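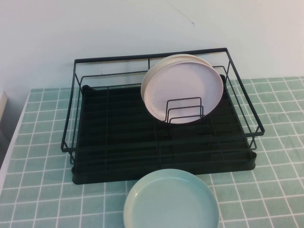
How to check a success rate before you believe it

Most papers on robot dish loading end with one number. The policy racks a plate so many times out of a hundred, the number is higher than last year's number, and everybody moves on. I have stopped trusting that number, including when it comes out of my own lab. What follows is the procedure I use now to test it. It takes a day, it needs no new hardware, and it will probably make your result worse.

The method we tried it on is Drurari, a plate-placing policy that Santosh Rastogi trained on 233 demonstrations. The claim was that it could pick a plate up from the table and stand it in a free slot of a drying rack, with other plates already in place. I am using it because I have the logs, and because Santosh agreed to let me pick on it.

What you need

A trained policy, frozen. No retraining halfway through, no "small fix" to the grasp height.
A fixed camera that covers the whole rack and the table in front of it.
A person to score who did not train the policy.
A text file. I have seen people build a dashboard for this and then never run the trials.

Step 1. Write down what success means

Do this before the first trial and put it somewhere you can't quietly edit. Ours reads: the plate is standing in a slot, the gripper has let go, the arm is back home, and five seconds later the plate is still standing. Plates that were already in the rack must still be standing too.

That last sentence cost us more points than anything else. A policy that places one plate and knocks over another had been counted as a success in our early runs, as the scoring script only looked at the plate being moved. I doubt we are the only group with a script like that.

Step 2. Fix the starting layouts

Write out eight layouts. Vary where the loose plate lies, which slots are taken and how the rack is turned. Include at least one where the plate lies close to the front of the rack, so the arm has very little room to get under the rim. If you leave layouts to whoever is resetting the table, they will drift toward the easy ones. Mine did, and I was watching for it.

Reset against a saved still from the camera, overlaid on the live view. A patterned tablecloth helps a lot, as you can line up the rim of a plate with the printed lines. It may also be helping your policy, which brings us to the next step.

Step 3. Take away the crutches

Change one thing at a time and rerun all the layouts:

Swap the tablecloth for a plain one.
Turn the rack a little further than it was ever turned in training.
Use a plate whose color is close to the cloth.
Move the lamp.

Santosh expected the rack angle to hurt. It did, a bit. The plain cloth hurt far more. My guess is that the policy had been reading distance from the grid on the cloth, but it's a guess, and I would be suspicious of anyone who offered you a saliency map as proof.

Step 4. Run a stupid baseline

Script a fixed motion: go to a known spot, close, lift, tilt, lower into a known slot. Ours is called Wundard and it took an afternoon to write. On layouts near the training average it was close enough to the learned policy to be embarrassing. If your paper has no baseline of this kind, assume the reviewer is wondering why.

Step 5. Score blind

Miłosz Chmielewska scored all 200 of our trials from video, with the file names shuffled so he couldn't tell Drurari from Wundard. I scored them too, knowing which was which. We disagreed on plates that ended up leaning, and my mistakes all went in the direction I wanted. Use the blind scores.

Step 6. Report the whole table

Give results per layout and per change, with failures sorted by type: missed grasp, plate dropped, wrong slot, neighbor disturbed. An average over easy and hard layouts mostly tells the reader what mix you picked.

Common problems

Scorer can't see the slots. Raise the camera. Wire on wire against a dark tray is hard to read from a low angle — we rescored a whole batch for this.

Results change after lunch. Check the gripper pads and the calibration before you write a paragraph about robustness.

The new number is much lower. Publish it. Santosh's paper still went in, with the plain-cloth result in the main table, and I believe more of it than I did of the first draft. I still don't believe the part about unseen racks, as he has only tried one.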